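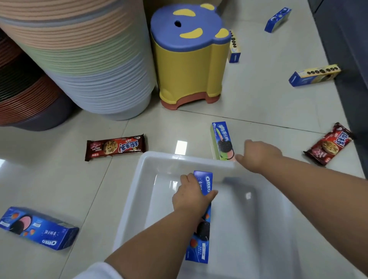

Blandine Arnaud 来信，说她不相信零食需要收纳：盒子买回来本来就是方的，方的东西摞在一起就是了，为什么还要再买一只盒子去装盒子？她还说，上一期我们推荐的那篇“零食区改造”，她从头看到尾，只看出一件事，就是有人多花了一笔钱。

这封信我读了两遍，第一遍有点不服气，第二遍觉得她说对了一多半。上一期那篇不是我写的，但是我点头放上去的，所以这一期由我来还账。

先交代立场。我对“收纳”两个字向来有戒心。凡是一件事情后面能挂上一整排商品的，我都先把钱包捂住再听。零食收纳尤其可疑，因为它解决的是一个很小的麻烦：饼干在柜子里东倒西歪，找的时候要翻，翻完懒得放回去，过一阵子在最里面摸出一包过了期的。就这么点事。可是网上教人解决这点事的篇幅，够教人装修一间厨房了。

Blandine 信里那句“盒子装盒子”，是整件事最该先问的。我的看法是，一盒两盒的时候，她完全正确，往架子上一竖就行。麻烦出在混着买的时候。饼干有硬纸盒的，有塑料袋装的，纸盒又有宽有窄，奥利奥一种口味一个盒子，旁边再来一袋趣多多，袋子是软的，靠着谁都不老实。摞起来，底下那盒永远没人吃，上面那盒一抽就塌一片。这种情况下有一圈边沿拦着，确实省事。我承认的也就到这里为止。

至于拦着它们的东西要不要专门去买，那是另一回事。

常见的那种白色浅塑料盒，长方的，边不高，够用了。它的好处很无聊：轻，两只手一端就能端走，脏了拿去冲一下。坏处也很无聊：底是滑的，盒子立在里面，空出一块地方以后剩下的就开始往下倒。商家的图片从来不拍这个，图片里的盒子永远是满的。谁家的零食盒永远是满的？

于是就有了配件。Dustico 有一款带活动隔板的，隔板单卖，盒子也单卖，加起来的价钱我抄下来给同事看，同事问我是不是多抄了一位。Cliketti 的那款能一只扣一只往上叠，扣上的声音很好听，我在店里扣了好几下。可是叠起来以后，要拿下面那层的东西就得先把上面那层搬走，搬走放哪里呢，放地上。那我为什么不一开始就放地上？

说到地上，我倒要替地板说两句公道话。很多人整理零食是站在柜子前面整理的，打开门，一手扶着门，一手往里塞，塞得进去就算整理过了。这样整理，柜子里有什么还是不知道。把东西全拿出来，摊在地砖上，盒子也摆在地上，人蹲着或者坐着干，虽然腰不太高兴，但看得全。哪些是同一个口味买重了，哪些拆过了口又用夹子夹回去，摊开来一目了然。这一步不要钱，所以推荐它的人不多。

摊开以后，先别急着往盒里放。先看日期，快到期的挑出来，放到一边，这两天就吃掉，或者拿到办公室去。我见过有人把过期的饼干也排得整整齐齐，标签朝外，非常好看，好看有什么用。
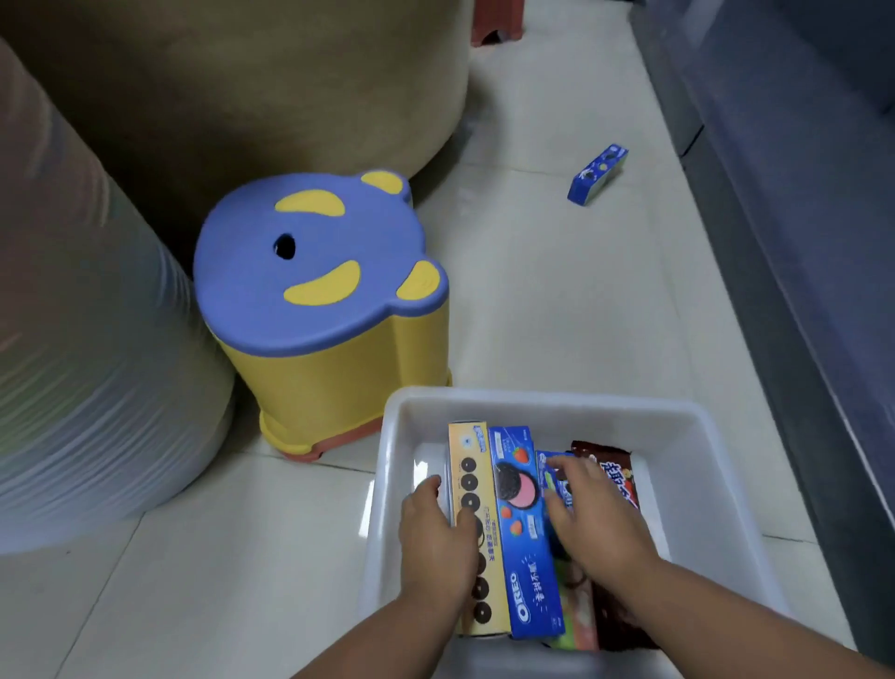

然后是立着放还是平着放。各种教程在这一点上出奇地一致，都说要立着放，像书一样，一眼看得见。我试下来，硬纸盒立着是好的，窄长的那种尤其好，占地方小，抽出来也不带倒旁边的。塑料袋装的就没那么听话，得夹在两只纸盒当中，或者塞在最边上靠着盒壁。要是一整盒全是软袋子，劝你别立了，平着放，上面一层吃完再吃下面一层，没有什么丢人的。

还有一种说法，讲究按颜色排。我对此没有什么好说的。同一个牌子的饼干，包装往往就是同一个颜色，排来排去都是一片蓝，找草莓味的还是要一盒盒看图。按口味排好歹有点道理，按谁吃来排更有道理：小孩的放一边，大人的放另一边，省得吵。按颜色排，是排给来做客的人看的，而来做客的人通常只关心能不能吃。

拆了封的怎么办，我收到的问题里这一类最多。教程的标准答案是倒进密封罐，罐上贴标签。我的经验是，倒进去的那一刻，口味、日期、配料表全没了，标签写的时候很认真，换过一次饼干就不认真了，最后罐子上写着“核桃酥”，里面是苏打饼干。家里有人对花生过敏的，更不要这么干，原包装上的字比你手写的字靠谱。夹子夹住袋口，连袋子一起放回去，就行了。

Mikport 出过一种密封夹，说是能让饼干保持酥脆，我买了一组回来，跟普通的晾衣夹一起夹了两袋同样的饼干，放在同一个柜子里。过了些天打开，我吃不出差别，家里另外两个人也吃不出。我的舌头可能不灵，试的次数也只有这一回，各位不必当真，但我没有再买第二组。

再说大小。最容易买错的就是大小。很多人是先看中了盒子，搬回家才发现柜门关不上，或者关得上，但盒子横着进不去，只能竖着塞，一竖，里面的东西前后两排，后面那排等于又藏起来了。办法很土：拿一盒最高的饼干，在柜子里立一下，看看头顶还有没有手伸进去的余地。没有余地，就换一层。柜子深的，宁可用窄长的盒子，整只抽出来，当抽屉使。我家那个柜子深50厘米，前些年我一直往里推东西，推到最里面的基本就算捐了。

不要买太大的。这条我说得重一点。盒子大了，人就会去填它。原来家里放三四种饼干，换了大盒子以后看着空，下回去超市手就松了，再一算，零食没少吃，钱多花了，盒子倒是一直很整齐。收纳的人喜欢说“给每样东西一个家”，我看有些东西不需要家，需要的是别买那么多。

有一位读者在十二月给我们寄过一张单子，把她家一年里买收纳用品的钱记了下来，一共600元，里面真正天天在用的，是5元一只的那种塑料浅盒。其余的有的太深，有的太矮，有的盖子丢了。她没有抱怨，只是在单子最下面写了一句“浅盒子还想再要两个”。我把这张单子贴在办公桌旁边，有人来推销收纳用品的时候，我就看它一眼。

也有人会说，那我用快递纸箱行不行。行。鞋盒也行。纸箱的问题是会掉屑，也怕潮，厨房里要是离水槽近，时间一长底就软了。还有的纸箱在仓库里待过很久，我不太愿意让它挨着吃的东西。如果你家零食都是没拆的独立包装，这些都不算什么，剪掉上面的盖子就能用。塑料的比纸的强，强在能洗，没有强在别的地方。脸盆也能用，我知道有人用脸盆，圆的，浪费四个角，但是她用了很多年，没听她说过不好。

孩子参不参加，意见也不统一。教程里的孩子都很乐意把饼干一盒盒摆好，摆完还拍手。我认识的孩子摆到一半就要求拆一盒，理由是这盒放不下。我倒觉得让他们摆有一个用处：他自己放进去的，下次他自己找得到，不会把整个柜子翻一遍来问你。摆得歪一点，不要去扶正。扶正了，他下回就不摆了。

高度也顺便提一句。放在孩子够得着的地方，等于随便吃；放在够不着的地方，等于搬凳子爬上去吃。后一种我更不放心。折中的做法是，够得着的那一盒里只放这几天准备让他吃的，其余的放高处，吃完再从上面补。这个办法需要大人记得补，大人常常不记得，那就少吃几天，也没什么坏处。

上一期那篇文章底下有人留言，说整理完以后“心情都变好了”。我信，蹲在地上把乱七八糟的东西排成一排，谁看了都舒坦。我只是怀疑这份舒坦能管多久。我家上一次整理完的样子，维持到了第19天，那天晚上有人找薯片，没找着，把两只盒子里的东西并到了一只里，另一只拿去装了充电线。后来那只装充电线的盒子成了全家最有秩序的一只，原因我到现在也不清楚。

所以给 Blandine 的答复是这样的：你那几盒饼干，照旧摞着，别买。等到哪天有一盒倒下来砸到脚，或者摸出一包连生产商都换了包装的旧货，再去找一只现成的浅盒子，洗干净，擦干，先用一只。一只够了就不要买第二只。隔板、标签机、旋转托盘，等你确实想不出别的办法了再来问我，我大概还是会劝你别买。

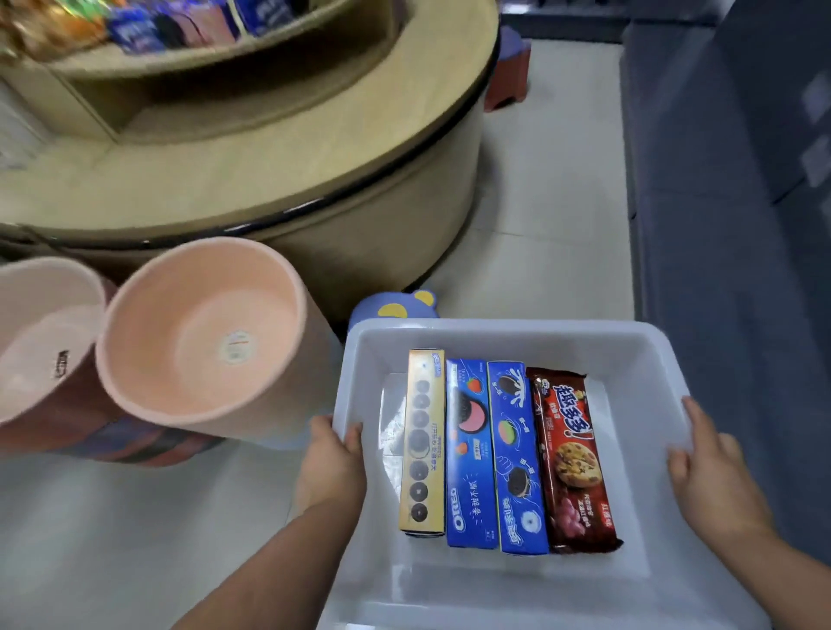 饼干和薯片能不能放在同一只盒子里？

可以放，薯片放在最上面或者单独靠一边，别让硬纸盒压着它。袋子鼓的薯片很占地方，家里要是常备好几袋，就给它另找一格，浅盒留给盒装的和扁的。

另外，有几位读者问上一期文章里那只带盖的大箱子在哪里买。我去问了写那篇的同事，她说箱子已经挪到阳台装花土了，盖子还在找。想要型号的可以写信来，我转给她。

下一期写冰箱门上的那几格，调味料瓶子为什么总是倒。谁家有不倒的，请来信讲讲是怎么放的，附上瓶子的高度，不要附购买链接。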